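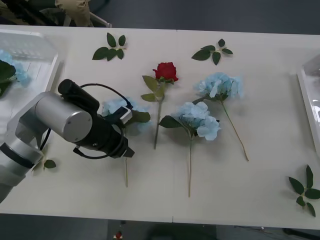
Artificial flowers: how to lay out, clean, arrange and store them

I have kept artificial flowers in my home for many years. At first I treated them badly. I pushed them in a vase, forgot them for a whole winter, and then wondered why they looked tired. Now I take them out two times a year, in July and again before the holidays, and I give them one slow afternoon. These are my notes from these afternoons, with some corrections from my friend Huiling Cheng, who arranged flowers for a hotel and has more patience than I have.

Start with an empty vase and a big table

Do not try to repair an arrangement while it is still standing in the vase. Take everything out. Lay the stems flat on a table, all in the same direction, with the blooms away from you and the ends of the stems toward you. In this way you see at once which stem is long, which is short, and which one is bent.

A white or very light table is the best. On dark wood you do not notice the dust that falls from the petals, and small green parts are easy to lose. If your table is dark, put an old bed sheet on it and pull it smooth.

Leave a space the width of your hand between the blooms. Hydrangeas especially catch on each other, and when you pull them apart a petal can come off.

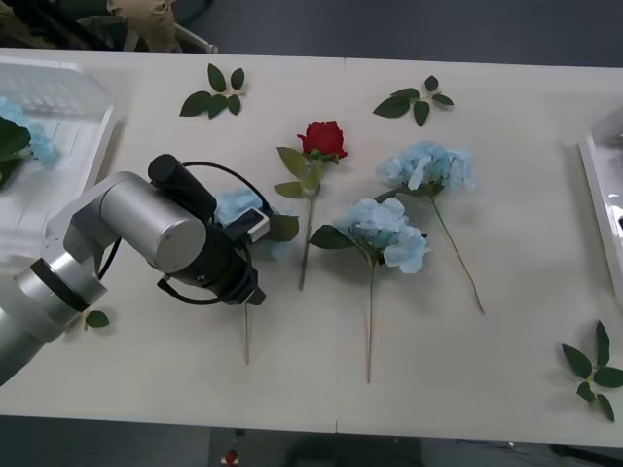 Red rose and pale blue hydrangeas laid flat, with the loose leaves kept apart from them.

Loose leaves

Most artificial leaves are only pushed on the stem, so sooner or later they slide down or fall off. Do not throw them away! I collect them at the far side of the table and decide at the end. A full sprig can go back in the vase by itself, between two flowers, and it hides a bare stem very well. A single small leaf I keep for the front, near the edge of the vase, where a gap always appears.

If you want to put a leaf back on its own stem, warm the plastic collar between your fingers first. Push it up with a small turning movement. If it does not hold, a thin line of clear glue is enough. Let the glue dry 30 minutes with the stem lying flat, and do not test it before.

Cleaning

First dry, then damp. For the dry part I use a soft makeup brush, a wide one, and I go from the center of the bloom to the outside. Some people use a hair dryer. It works if you choose cold air and the lowest speed – warm air can loosen the glue.

For the damp part:

Mix one drop of dish soap in a bowl of lukewarm water.
Dip a white cotton cloth and squeeze it until it does not drip.
Press it on the petals. Do not rub.
Wipe the leaves one by one, supporting each leaf from below with a finger.
Leave everything on a towel until the next morning.

Before you wet a red flower, press the damp cloth on a petal at the back and count to 20. If the cloth becomes pink, the dye is not fixed, and this flower should only be cleaned dry. I learned this with a rose from Bomico and a cream tablecloth, and the tablecloth is now used for painting.

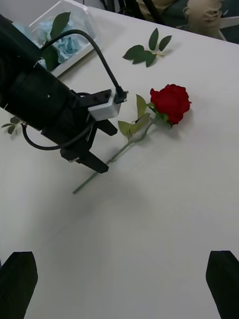 Roses need a little more attention than the others because the petals are close together and the dust stays deep inside. Hold the stem just under the bloom, turn the flower with its face down, and tap your wrist with the other hand. After this, use the brush. The leaves near the bloom should be opened again with the fingers, one up and the others to the sides, or they look as if somebody ironed them.

Bending and cutting the stems

Many artificial stems have a wire inside. Bend it slowly, using both thumbs, over a length of several inches. If you bend at one point only, you get a corner, and a corner is hard to remove.

For cutting, please do not take your good scissors. I use a wire cutter from Trendel, a simple model, older than my son. Hold the stem next to the vase before you cut, and cut less than you think. A short stem can be saved by putting some crumpled paper in the bottom of the vase, but this is only good if the vase is not transparent. 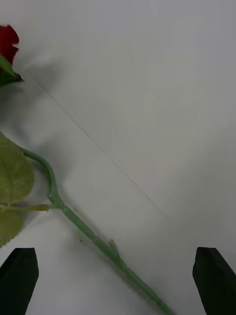
Look also at the thick places on the stem, where a leaf or a side branch was attached. The molded plastic there often has a rough edge that scratches the vase and pulls threads from cloth. Two or three strokes with a nail file will make it smooth. Hold the file flat, and wipe away the green powder before you continue.

Storing

Clear plastic containers are my favorite, because I can see which flowers are inside without opening. Put the heavy stems at the bottom and the blooms on top, never the opposite. Big hydrangeas should not be pressed under a lid. If the lid touches the petals, take a deeper box or leave it open and cover it with a thin cloth.

Keep the box away from sun. The blue colors become gray first, and then the red ones become brown.

Huiling puts a strip of paper in every box with the name of the room and the vase. I thought it was too much work, but she can fill a vase again in 15 minutes, and I need the whole evening.

Retno Siregar
Last changed 11/14/21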